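Trustadstead notebook, potting mix and watering
May 2020

Picking up from the last entry, where I'd promised myself to stop guessing when to water and start weighing the pots. I've been doing it properly for a while now and I'm a bit annoyed I didn't start sooner, because the peppers look so much better than last year's sad yellow things.

Where it stands: the Sequeira peppers are all in the bigger square pots, half in the Plinari mix straight from the bag and half in Plinari cut with perlite. Same seed packet from Ninano, sown the same evening, same shelf. The tomatoes are a mess of different ages and I'm leaving them out of this.

The method, so whoever takes a turn with the watering does it the same way: soak the pot from the bottom until the surface goes dark, lift it out, let it drip on the rack until it stops, then put it on the kitchen scale. Write that number on the tape. That's your full weight. Then leave it alone and weigh it each morning before the lights come on. The pepper on the corner of the middle shelf (straight mix) came in at 881 grams full. It started to look a little soft in the leaves at almost 600, and it had perked back up by lunchtime after a soak. So for that pot size I'm calling 600 the floor and watering a good way above it. Cut-mix pots drop faster, as you'd expect, and they're lighter to begin with, so please don't use the same floor for them. Their numbers are on the blue tape.
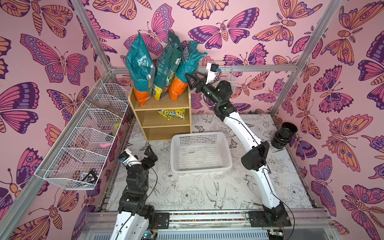
Why not just stick a finger in the soil?
The top inch dries out long before the bottom does in these tall pots, so a finger says "thirsty" while the roots are still sitting in wet mix. Weight tells you about the whole pot.

I did keep doing the finger test for a few days next to the scale, out of curiosity, and wrote down what I would have done. I'd have watered the straight-mix pots nearly twice as often as they needed. Which explains last year, I think! Those plants had pale lower leaves and I kept blaming the feed, and then I gave them more feed, and then they got crusty white stuff on the soil and I blamed the tap water. Poor things.

Fungus gnats are down too. Still a few on the sticky cards near the tomatoes. I haven't drenched with anything, only let the surface dry out between soaks.

Pre-wetting the mix. I got this wrong the first time and it's worth a paragraph. The Plinari is dry as dust out of the bag and water just beads up and runs down the sides of the pot, and then you weigh it and get a "full" weight that isn't full at all. The two odd numbers crossed out on the first sheet are from that. Now I tip a batch into the big tub, add warm water a bit at a time, turn it over with my hands, put the lid on and go away until the next day. The last batch went to 2,691 grams with the water in, before it went into pots. Squeeze a handful: it should hold together and give up a drop or two. If it streams, add dry mix. If it falls apart, put the lid back on and be patient (I'm not good at this part).

Also, the sieve. I've been sieving for the seed trays only, through the coarse kitchen one. There's more bark and twiggy stuff in the bag than I'd like, and it's fine for peppers but the lettuce seed disappears down the gaps. Keep the twiggy leftovers, they go in the bottom of the fig pot.

Scale note — the battery cover is taped on and the thing drifts when it's low. Zero it, put the steel mug on, and if the mug doesn't match what's written on the lid of the scale box, change the battery before you trust anything. I lost a morning's readings to that. 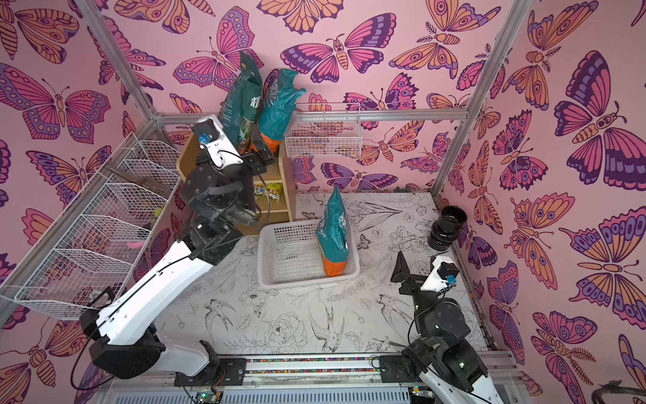 Feeding

Nothing until the second set of true leaves, then the liquid feed at half strength, every third soak. I'm mixing 10 ml to the large can. The packet says double that, and I tried double on two spare plants, and the leaf tips browned. Could be coincidence with only two plants, so I won't make a fuss about it, but half strength is what's going on the shelf for now.

Weigh after feeding as usual. It makes no difference to the numbers that I can see.

Straight mix or cut mix

Too early, really. The cut-mix peppers are shorter and stockier, the straight-mix ones are taller with bigger leaves, and both are a decent green. I tipped one of each out to look at the roots and the cut-mix one had more fine white ones along the sides of the pot. The other had most of its roots at the bottom, circling a bit. I'd lean toward the cut mix for anything that's going to sit on a shelf for long, and the straight mix for plants going outside soon, where I don't want to be watering all day.

Next sowing of anything slow will be October, for overwintering indoors, and I want a third lot then with coarse sand instead of perlite. Perlite dust is horrid stuff. Dampen it in the bag before you pour it.
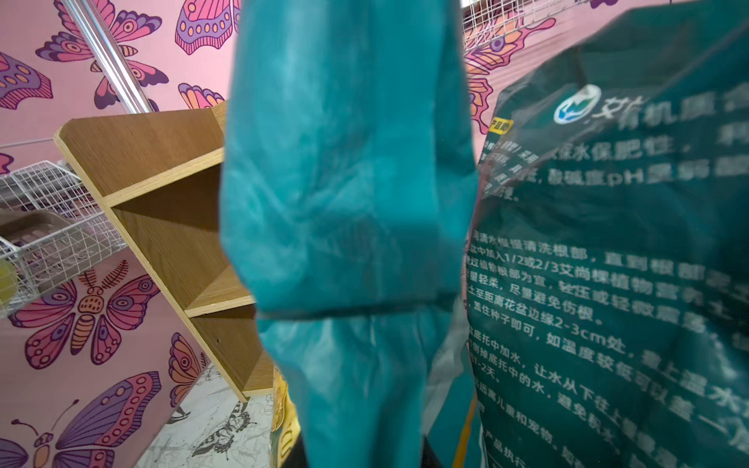 Teal cloth, with a bag of potting soil to the right.

To do: new tape, more labels (the pencil ones last, the marker ones fade), ask Ninano if the Sequeira seed comes in a larger packet, wash the old pots. Move the tomatoes down a shelf, they're nearly in the lights.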